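Promley Salon Trade Board
Section: Hair colour and scalp care
Thread: Patch testing for returning colour clients

Promley_Admin
Members are reminded that the Board's guidance on patch testing will be revised in September. Until the revised text is issued, the present wording stands: a test is to be carried out before every first colour service, and again where the client has not attended for six months or more. Comments on the proposed change, under which a test would be required before any change of colour range, are invited in this thread until close of business on Friday.

northgate_salon
Thank you for the notice. Our salon supports the proposal. We moved from Mastaler to Fastico for permanent colour last year and tested all returning clients at that point, although the present wording did not require it. The work was considerable. We hold 860 client cards, and the testing was spread over 13 weeks so that appointments were not disrupted. In our view it was time well spent, and clients took it as a sign of care.

twochairs
I must record a different view. A salon with two chairs cannot easily absorb the additional visits. A client who must attend two days beforehand for a dab behind the ear, and then return for the colour itself, will in many cases go elsewhere. I do not dispute that the test matters for new clients. I question whether it is needed for a person who has been coloured every six weeks for years with no difficulty.

colour_tutor_b
With respect to the previous contributor, length of service is not a safeguard. Clients may become sensitive to an ingredient after many years of use, and students on our colour course are taught this in the first term. A different range may also contain ingredients to which the client has never been exposed. The change of range is therefore a sensible point at which to test.

twochairs
I accept the point about ingredients. My concern is with the number of visits and with the record keeping, and neither has been addressed in the draft.

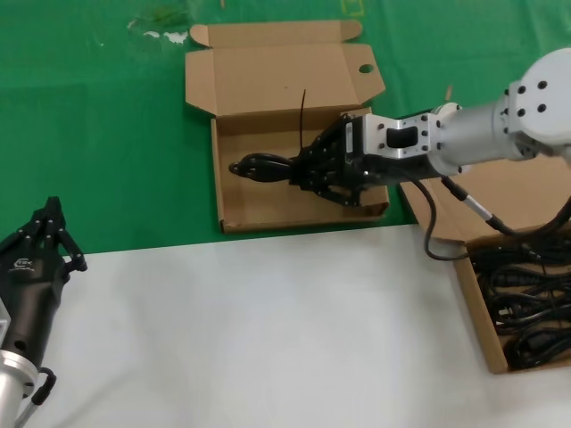
Is a new patch test needed when only the shade is changed and the range remains the same?
Under the proposed wording a change of shade within one range would not by itself call for a new test, provided that the client has been tested within the last six months and reports no reaction, recent illness or new tattoo.

northgate_salon
That reading agrees with ours. I would ask that it be stated plainly in the final text. At present paragraph 19 refers to "a change of product", and a stylist could reasonably take that to mean a different tube of the same colour.

basin_and_brush
I support the comment on paragraph 19. I would also ask the Board to consider semi-permanent colour. Sun toners are used in our salon on clients who have never had permanent colour, and junior staff are unsure whether the rule applies to them. We test in all cases, but I am aware of others that do not.

Promley_Admin
The rule is intended to apply to permanent and semi-permanent colour alike, and the draft will be amended to say so. Paragraph 19 will be reworded to read "a change of colour range or manufacturer". Where the manufacturer's own instructions are stricter than the guidance, the manufacturer's instructions are to be followed.

twochairs
I am grateful for the clarification. May the test be recorded on the ordinary client card, or is a separate form required?

Promley_Admin
The ordinary card is sufficient. It should show the date of the test, the range used, the place on the skin and the client's signature. Comments in this thread are limited to 4000 characters, and longer submissions may be sent to the Board by post.

colour_tutor_b
I would prefer a separate form, as cards are often mislaid when a client moves between stylists. I recognise that this is a minority opinion.

northgate_salon
We tried a separate form and returned to the card. Staff completed one and forgot the other.

basin_and_brush
Our experience was the opposite. The form is kept at reception and is signed before the client is seated, and we intend to continue with it whichever wording is adopted.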